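Plunusero School of Interior Work
Surfaces and Materials, Handout 3
Veined stone, printed walls and how they behave together
Teacher: Sheyla Cusi
Version of 14/09/2021

Please read this before the workshop and bring it with you. The part about wall coverings is longer than in the old version, because many of you asked for more help with pattern repeat. The part about sealing is shorter and you will find the rest in Handout 6.

What we mean by marble

In geology, marble is a limestone or dolomite that was changed by heat and pressure. The small grains of the old stone grew again into larger crystals that hold each other tightly. In the trade the word is used with more freedom. A seller can call marble almost any stone that contains much calcite and takes a polish. Several of the well-known red marbles are, for the geologist, limestones that were never fully changed, and sometimes you can still find shells in them.

For us the difference is not very important on the drawing, but it is important in the specification. When you write only "red marble", you have specified a color and a hope. Write the trade name, the finish, the thickness, and the name of the yard where you have seen the slab. In this course we work with the yard of Beltrán, and their slab labels are a good model for your own sheets.

Where the color and the veins come from

Pure calcite is white. The red and brown colors come mostly from iron oxides. Gray and black come usually from carbon or from very fine clay. Green can come from serpentine or chlorite, and then the stone behaves in another way and needs another adhesive (see your notes from the visit).

Veins are old cracks which were filled later by minerals from water. In a white stone the veins are often soft and long, and they run more or less in one direction. In many dark red stones the rock was broken in several directions, so the white lines cross and meet at sharp angles. Such a stone is called brecciated when the broken pieces are clearly separated from each other. Students often use this word for every busy stone. Please look first if you can see real fragments, or only a net of lines.

The net has a practical consequence. Each filled crack is a place where the slab can be weaker, and the yard will normally put resin into it and glue a mesh on the back. Ask about this always. A mesh on the back is not a sign of bad quality. It tells you that somebody has thought about transport.

Two patterns in one view

The most common mistake in the first project is to choose the stone on one table and the wall covering on another one, and to bring them together only on the board. A busy stone and a busy wall can live together, but they must differ in something. The difference can be scale, contrast, direction or temperature of color. If all of these are similar, the eye does not find a place to rest.

Compare dark red with pale gray. The contrast inside the stone is strong and the lines are thin. The contrast inside the wallpaper is weak and the forms are large. In this way the horizontal surface comes forward and the wall stays behind.
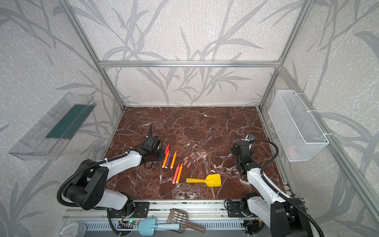 Figure A. Reddish-brown marble top with white veins, in front of a pale gray wallpaper with large leaf forms.

Try the same exercise with your own samples. Put the wall sample vertically behind the stone sample, never flat beside it, and go away from it until you cannot read the small details anymore. What is left is what a visitor will see when he or she enters the room. Make a note of which surface came first to your eye. Then turn the wall sample by a quarter and look again. Grass and bamboo patterns change very much with this turn. When the leaves go upward the wall looks higher, and when they lie down the wall can look like a cloth which was hung wrong.

Take care with the temperature of gray. A gray with a little blue will push a red stone toward brown, and a gray with a little yellow will make it look more pink. The samples of Gollex have the pigment family printed on the back, so you do not have to guess. With samples from other houses, lay the gray on white paper and you will see the tendency quite quickly.

Pattern repeat

The repeat is the vertical distance after which the print begins again. It is given on the label of the roll together with the match. Learn these kinds of match:

Free match. The strips can stand beside each other at any height. Typical for plain textures.

Straight match. Each strip begins at the same point of the pattern. Easy to cut, but the repetition becomes visible on long walls.

Drop match. Each second strip is moved down, usually by half of the repeat. There is more waste, and the result looks more natural with plants.

To calculate a strip, take the height of the wall, add the allowance for trimming at top and bottom, and divide by the repeat. Round up to the next whole number and multiply by the repeat again. The result is the cutting length for a straight match. For a drop match, cut from two rolls in alternation whenever you can, and you will lose much less paper.

Example from the Flustotora project. The low wall behind the counter has a finished height of 195 cm. The repeat of the paper is 65 cm. One hundred ninety-five divided by 65 gives exactly three, and many students stop here and are happy. But the allowance for trimming was forgotten. As soon as you add even a few centimeters, you must go up to four repeats, and the cutting length becomes 260 cm. The rest is not lost completely. Keep it for the parts above the doors and mark the direction on the back with pencil. Do not use a pen, it comes through the paste.

With a large leaf print please decide also where the pattern is cut by the edges of the wall. Start from the place where people look first and move toward the corners. A leaf that is cut in the corner disturbs very little. A leaf that is cut at the height of the eyes beside a window disturbs each day.

Gloss, matte and translucent

The appearance of a material depends on color, and also on what the light does when it arrives. A polished surface sends much of the light back in one direction, so you see the window or the lamp in it. A matte surface spreads the light in many directions. A translucent material lets the light go in, spreads it inside, and gives some of it back from another place. For this reason frosted glass and frosted plastics look soft, even when they are hard to the finger.

Translucent objects are difficult to draw for beginners. The edges are not as dark as you expect and the shadow has some color inside. Pale pink is a good color for practice. It changes visibly with whatever stands near it, and near a matte black part it will look lighter than it is when it stands alone. Any mark on a frosted surface is also easier to notice than a mark on a clear one would be, as there are no sharp reflections to hide it. Draw it first with the side of the pencil and leave the highlights very weak.

Remember this when you choose lamps and small handles. One translucent piece between polished stone and matte metal can be enough for a counter. I have seen projects where everything was frosted, and the room looked as if it was photographed in fog.

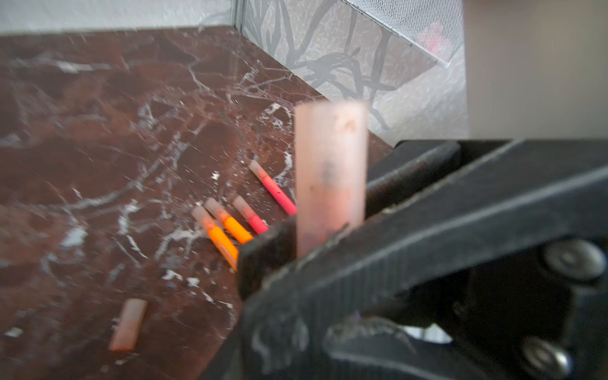 Choosing the finish of a stone

Polished. The color is deepest and the veins are clearest. It shows scratches and it shows etching very much. Etching is the dull mark that acid leaves on calcite, for example from lemon, vinegar or wine. It is not a stain and it cannot be washed away, the surface has to be polished again.

Honed. Smooth but without strong reflection. The red becomes lighter and a little dusty. Etching is less visible. For a kitchen I recommend this finish nearly always, and clients refuse it nearly always, until they have lived with the other one.

Brushed. The softer parts are taken out a little and the surface has a small relief. In a stone with many veins the brush can open the veins more than the ground, so ask for a test piece from the same block.

Leathered is a name that different yards use for different things. Do not write it without a sample number.

When you look at a polished slab, do not look from only one position. Move until the reflection of the light lies on the part that you want to judge, and then move until it is gone. With the reflection you control the polish and find small pits. Without the reflection you judge the color and the network of veins. A dark stone can look bluish in the one position and warm in the other, and both are correct.

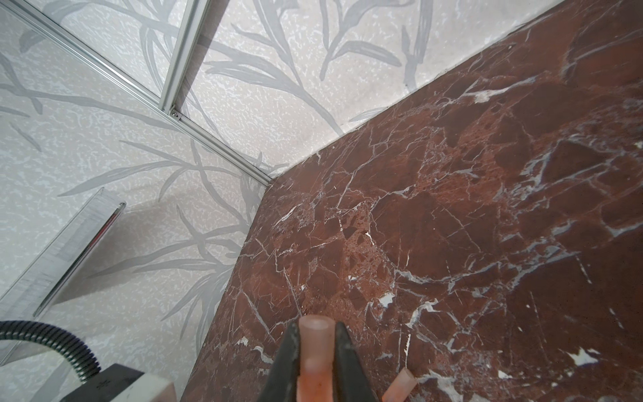 Figure B. Polished red marble with a net of thin white and gray veins. Note the rust-orange speckled areas and the cloudy gray veining.

Choose also the direction of the cut. The same block gives a different drawing when it is sawn parallel to the bedding or across it. In a stone with irregular veins the difference can be small, in a stone with long veins it is very big. On your sheet, draw one arrow for the direction of the main vein. If there is no main direction, write "no direction" so the workshop does not have to call you.

Short list of words

Bookmatch: two slabs from neighboring cuts, opened like a book so that the veins make a mirror.
Dry lay: placing all pieces on the floor before fixing, to control color and veins.
Filler: resin or cement in pits and open veins.
Ground: the background color of a stone or a paper, without the pattern.
Shade lot: the print or production batch. Never mix lots on one wall.

Work for the workshop in August

Prepare one sheet with a stone and a wall covering of your choice. On the sheet I want to see both samples in the correct position to each other, the cutting length of the paper with your calculation, the finish of the stone with a reason, and a note about gray temperature if you use gray. Use real samples wherever it is possible. Printed pictures of stone are accepted only for the large view.

Groups have 6 people at most. The written part should not be longer than 9 pages, and I stop reading there. Samples borrowed from Gollex go back in their sleeves, with the labels on the outside.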